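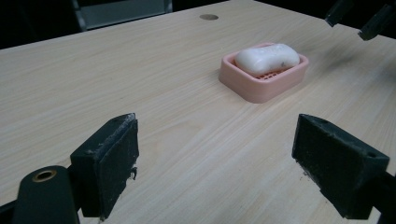 Pido pair on the soap dish station, Cluvside bench. Left pad is due.

Haris Rajput
June 2023

Doing the pads and a general service on the Pido grippers today. A couple of people asked how I look after these, so I'll post as I go. It's slow work and there's plenty of waiting in it.

For anyone new, these are the hand-held ones, a pair, one for each hand. Same fingers as the arm in the cell uses, so whatever wears out on the hand-held pair wears out on the arm later. I write everything down for both.

Start with the pads. Look at the left finger in the photo. The top edge has gone light gray and scuffed, and there's a little tuft of white fibers sticking out along the side that faces the gap. A tuft like that is my signal to change the pad. I don't wait for the pad to come loose.

I used to trim the fibers with nail scissors and carry on. Don't do that. You can't tell by eye whether it's lint stuck on the edge or the pad itself coming apart, and trimming hides the answer. Pull gently with tweezers first. Lint comes away. If the pad lifts with it, the pad is done.

Today the pad lifted. So it's a swap.

The right finger is better but it has wear along the top edge too, with dusty specks on the face. I change both fingers together every time. A new pad grips harder than an old one and the object turns toward the new side when you close. You see it most on soap.

Before anything comes off, I close the fingers and check the gap with a strip of paper at the top, the middle and the bottom of the pad. Paper should drag the same in all three places. Today it slid free at the top and dragged at the bottom, so the tops have worn down. I expected that. Most of our pickups are with the tips.

Write the paper result on the card now. Once the old pad is in the trash you will not remember which end was loose. I have a card for each gripper and it lives in the drawer with the tools.

Getting the old pad off: plastic scraper, never a blade. Warm it a bit with a hair dryer on low, work in from the back corner, and keep the scraper flat. If you gouge the finger you'll have a high spot under every pad from then on. Ask me how I found out about finger number one on the old set.

Then the leftover glue. I use alcohol on a lint-free cloth and rub along the finger, never across. It takes longer than you want it to. When the cloth stops picking up gray, do it once more.

Somebody asked about the glue. I use the two-sided sheet that comes with the Vukum pads and nothing else. I tried a liquid glue last August and it crept out the sides, set hard, and left a lip that caught on everything we picked up. Spent an evening sanding it off.

New pads are cut from the sheet with a template. I cut them a hair small and never large. A pad that hangs over the edge is a pad that frays, and I think that's how the left one got started. The last batch was cut in a hurry, by me.

Round the corners slightly too. A square corner is the first thing to peel.

Pressing: pads on, a flat block of wood between the fingers, close them and put a light clamp on. Leave it 120 minutes. I set the kitchen timer and go do the screws on something else. You can get away with less if the shop is warm but I don't bother finding out how much less.

While that's clamped, here are the mounts.

There's a brass-colored ring in the round black mount at the lower left of the photo. I look at that ring every service. What I'm looking for is a gap between the ring and the plastic, or fine white lines in the plastic going outward from it. Flashlight held low and to the side shows it best. Clean on both grippers today.

If you do find lines there, stop using the gripper. The part can't be glued in a way that lasts. Tokgöz prints our spares and I keep one of each side on the shelf. When one gets used I order the next the same day.

Screws next. Finger screws get checked by hand with the short driver, just enough to feel whether they move. If one moves, take it all the way out, clean it, put a small dab of removable thread locker on it and put it back. Don't simply tighten it. A screw that came loose once comes loose again.

One moved today, on the right gripper. Out, cleaned, back in. Noted on the card.

Slides and linkage: I wipe them and that's it. No oil. Oil picks up dust from the bench and then it gets onto the pads, and then you're cleaning pads every morning. If the travel feels gritty, open and close it with a dry brush running along the slide. If it's still gritty after that, the slide comes apart, and that's a different day's work.

Timer went. Clamp off. Pads look flat, no edges up. Paper test again - same drag top, middle and bottom on both fingers. Good. On the card it goes.

Now the soap dish station, which is my test for new pads.

Pink dish, white bar of soap sitting lengthwise in it, pale wood table. I like it as a test for two reasons. The bar has soft rounded edges so there's not much to hold on to, and the raised rim of the dish leaves you only a little room to get the fingertips down beside the soap. If the fingers aren't level with each other, one of them lands on the rim first.

How I run it: come in with the gap wide open and centered on the bar, go down slowly, close, lift straight up, hold, put it back in the dish the way it was. Then the same with the other gripper. I do 19 lifts with each hand and write down any slip, turn or drop. Why 19? There were 19 lines left on the first card I made and I never changed it.

Watch the soap from the side while you close. If it turns, one pad is gripping more than the other. If it climbs, the fingers are tilted. If it stays still and then drops on the lift, the pads have something on them, and that's usually your own fingerprints.

Wipe the pads between sets. Soap leaves a film and the film builds up. A damp cloth, then a dry one, then let them sit for nine minutes before the next set. With a film on them even brand new pads behave like worn ones.

Results. Right gripper: no drops, one small turn. Left gripper: no drops, two small turns, both early in the set. I'd expect that from fresh pads, they need a little use before the surface settles. I'll take it.

Someone in the replies asked about the dish moving. It can, if you catch the rim on the way up. I don't fix it down. On the real runs it isn't fixed down, so I want to know if the gripper is dragging it. If the dish moves, that lift gets a mark on the card even when the soap stays in the fingers.

Another question, on how often. I look at the pads every morning, which is a glance and a fingertip along each edge. Paper test once a week. Full service like today every four weeks, or sooner if I see fibers. The left one was sooner.

And yes, you can buy pads already cut. Vukum sells them. They fit the newer fingers and ours are the older shape, so I'd be trimming them anyway.

Parts used today, for my own record: one pad for each finger on both grippers, glue sheet, thread locker. No spares from the Tokgöz shelf.

Still to do: cut the next batch of pads while the template is out, and print a fresh card for the left gripper. The old one is full on both sides and I've started writing in the margins.

The arm in the cell gets its pads next. Same steps, except you lock out the power first and the clamp has to go on sideways. I'll add that to this thread when I get to it.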